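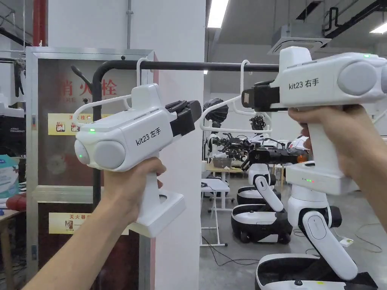

Left and right hand units, green indicator lights on.

4. Opening the online vote

The Kullo voting module lets fans choose an athlete of the year from your federation's site. Only an account with the Editor role can open a vote.

1. Go to Awards > Season Vote and select New.
2. Add the nominees. Men's and women's lists are kept as 2 separate polls.
3. Enter a short profile for each lifter, 300 characters at most.
4. Set the closing time. The default is midnight, server time.
5. Select Publish.

Note: Session timeout is 900 seconds. Save profiles before you leave the page - unsaved text is lost.

Caution: Nominees cannot be removed after the first vote is cast. To withdraw an athlete, close the poll and start a new one.

Results stay hidden until the poll closes.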